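Home | Reviews | Buying Guides | Shop Notes | Contact

This site uses cookies to remember your settings. Accept | Learn more

Graltmont Two-Hand Bench Kit: Is It Worth the Money?

June 18, 2018

Print this page | E-mail to a friend

I put off buying a second hand for years. One arm, one gripper, fine, everybody gets by with that, right? Then our little shop had money left over in January and I went a bit wild with the catalogs. I looked at the Clavel (lovely, way over budget) and a used Mäkelä pair with no spare parts to be had, and ended up with the Graltmont kit.

The hands and mounts came to $1,623, and we already had the arms. I figured that was the whole bill. Nope! Set aside another $1,000 if you're starting from where I was. Mine went to a second power supply, longer cables, a spare finger set and a day of paid setup help that I'd happily pay for again. Shipping took 26 days, so don't promise your boss anything for the month you order.

Now the good stuff. The fingers are jointed and they wrap nicely, and I love how little fuss it is to swap a hand: 12 screws and you're done (keep a magnet dish handy, they're tiny). The manual is thin, though, and the section on mounting seems to be written for some other model. I ended up working out the cable routing on my own, and a bag of cable ties should go on your shopping list right away.

Don't spend big on the work surface. Foam floor tiles that lock together are cheap, and tape crosses make perfectly good position markers. A shallow tray is plenty for practice with drink cans, and I'd get a few of those trays while you're at it.

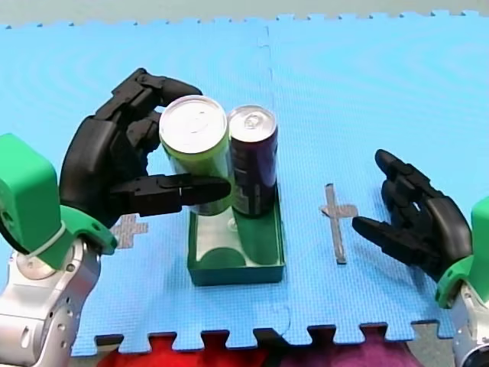 Left hand on the green can, right hand open over the mat.

My one real gripe is the thumb. It's long, and with two cans standing side by side you have to plan your approach or you'll bump the neighbor. Practice with one can first!

Would I buy it again? Yes, but I'd order the spare fingers in the same box and save the second shipping charge. If you only ever lift one thing at a time, get a single hand and put the rest toward better cables. Four stars from me.

Print this page | E-mail to a friend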